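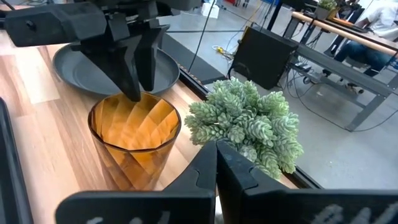 What does a water utility lose between the treatment plant and the tap? At Karna, a district of 1,859 metered connections, the figure last year was roughly 300 cubic meters a day, most of it through joints on pipe laid before the current records begin.

Arnel Panganiban has run the leakage program there since the utility split the network into zones. He works mainly from night flow, the rate entering a zone between two and four in the morning, when legitimate use is lowest.

"Daytime data is too noisy," he said. "At three in the morning you have a few toilets, a bakery, and the leaks. Subtract the first two."

The Guvel zone was the first to be surveyed. It has 277 connections and a single inlet, and the inlet meter had been oversized for years. At low flow it under-registered, so the zone looked tighter than it was. Panganiban replaced the meter in March before sending anyone out with listening equipment.

"If the meter is wrong, you are only looking for its error," he said.

Correlators locate a leak by the time difference between two sensors clamped to the pipe. On metal mains the method is dependable. On plastic the sound dies quickly, and sensor spacing has to come down to 100 meters or less – sometimes well under, where the ground is soft.
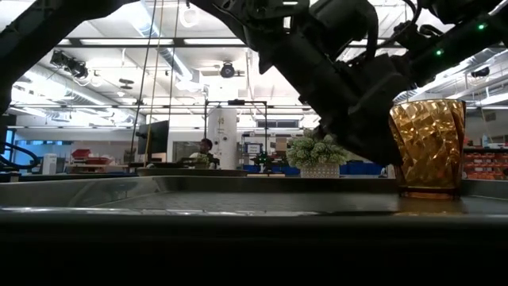
Mnguni takes a different view of the order of work, and would have lowered the pressure first and gone looking for leaks afterward. Panganiban accepts part of that. A pressure-reducing valve now serves the lower half of Guvel and is throttled further after 11 p.m.

"It slows every leak at once, including the ones we can't find," he said. "It also makes them quieter, so we open it back up on survey nights."

The Fimwood zone is next. Its boundary valves have not been tested, and two of them are under asphalt.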